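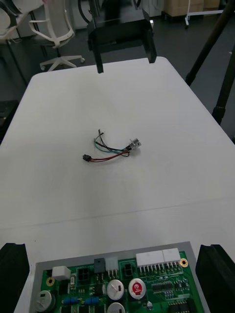

Wrist view, board tray held, harness on the table between the two arms.

Ticket 3293: harness insertion policy stalls before grasp
Component: Pitel bimanual policy
Reporter: Peninah Makori
Assigned: Brijesh Pathak
Status: open

Makori: Holding arm picks up the tray and stops. Second arm hovers over the far side of the table and never commits to the harness. Seen in 4 of 11 rollouts with the new checkpoint. No fault codes, joint currents normal.

Pathak: Replayed the logs. Predicted actions for the second arm fall below the controller deadband, so nothing moves. Action chunks flip between the black plastic connector and the metallic one from one inference to the next. Temporal averaging then cancels them out.

Obura: Was the harness orientation randomized in training?

Pathak: Yes, but the grasp end wasn't labelled. Demonstrators picked whichever end was closer.

Makori: Turned averaging off on Monday. Stalls dropped to 2 of 11, but the motion is jerky and one run bumped the tray. Not a fix.

Pathak: Retraining with the grasp end as a conditioning input. Relabelling is around half done. Please keep averaging on for baseline runs so the numbers stay comparable.

Obura: Agreed. Same start poses, same seed list. Attach the action plots for any stalled run.

Jileck Robotics Lab | Contact support | Back to top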